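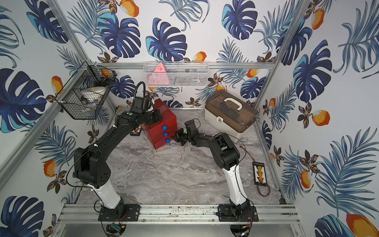

Deux bras robotisés devant une paroi à motif tropical.

Visite de l'entrepôt Gaete, 1/18/19

Florencia Ulloa nous a reçus à l'accueil de Gaete, côté quai. Le site a ouvert en 2002 et traite surtout du groupage vers le Maghreb et la Turquie. On commence par la zone sous douane — badge obligatoire, pas de téléphone — où attendent les palettes dont la déclaration n'est pas encore validée. La surface est de 1000 mètres carrés, sur deux niveaux. 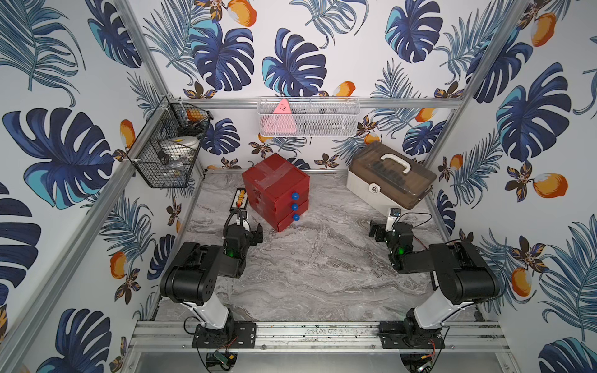
Photo : Akihiko Imai

Damián Domínguez nous a ensuite montré le bureau des déclarants. Ils sont quatre et travaillent sur Istus, le logiciel maison, qui reprend les données de la facture commerciale. Les codes tarifaires restent saisis à la main. Les erreurs viennent le plus souvent du poids net, mal reporté par l'expéditeur.

Question de Houshang Azimi sur les retours de marchandises : ils passent par Talterness, et le délai dépend du transitaire. Le parking visiteurs est derrière le bâtiment, entrée par la rue du dépôt.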